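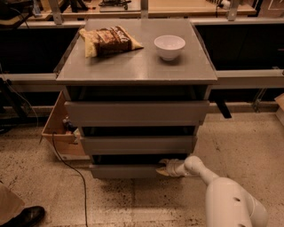
Wanted: parts counter person who likes trucks (and the people who drive them)

Hi, I'm Luuk Kramer, and I run the parts counter at Aerts Truck & Trailer. We sell used pickups out front and fix them out back, and my corner is the bit in between, where the phone rings all day and somebody always needs a tailgate cable by noon. I've been doing it with one and a half people for too long and I'd love to hire a second full-timer. Maybe that's you!

A typical morning goes something like this. You open at 7:30, pull the orders for the shop so the techs can get going, then start on the counter customers. One guy wants brake pads for a half-ton with the bigger rotors, only he isn't sure he has the bigger rotors. Someone else has bought a tonneau cover online and it doesn't fit his bed (wrong length, it's nearly always the wrong length). You look it up by VIN, you walk out to the lot and measure if you have to, and you get them the right thing. In the afternoon it's mostly receiving, returns and calling people back.

You'd be working with me and with Sem Verbeke, our service writer, who sends over the repair tickets. We keep 4000 part numbers on the shelf and order the rest through Wokura, our catalog system. It's old and it's fussy about spaces. I'll teach you, give it two weeks and your fingers will know it.

What I'm looking for:

You know your way around a pickup. I don't care if you learned it in a dealership, in the Army or in your uncle's driveway, but you should be able to tell a leaf spring from a coil spring and have some idea why a customer would ask about axle ratio before towing.
You can talk to people, including grumpy ones with a truck on a lift.
You can lift 50 pounds and don't mind a cold stockroom in winter.
You have a clean driver's license. We do a delivery run to the body shops after lunch.

Counter experience is great but I've hired people without it before and would do it again. Same goes for diesel knowledge — nice to have, and you'll pick up plenty here.

The job is full time, day shift, with every other weekend off and the one in between a half day. Pay is hourly and depends on what you bring, and I'll give you a real number on our first phone call so you don't waste your time. Health and dental start after 60 days. You get parts at cost for two vehicles of your own, plus a $405 boot and tool allowance every year. Uniform shirts are on us. They're green. You get used to it.

I'd like someone to start in July, a bit earlier if you're free, so we have some overlap before towing season gets silly.

To apply, come by the counter at 246 Clostadus Road any time before 4 p.m. and ask for Luuk, or call the shop and dial extension 2569. A resume is fine, a handwritten page about where you've worked and what you drive is fine too. Please put down a phone number you actually answer, and tell me whether mornings or evenings are better for a call.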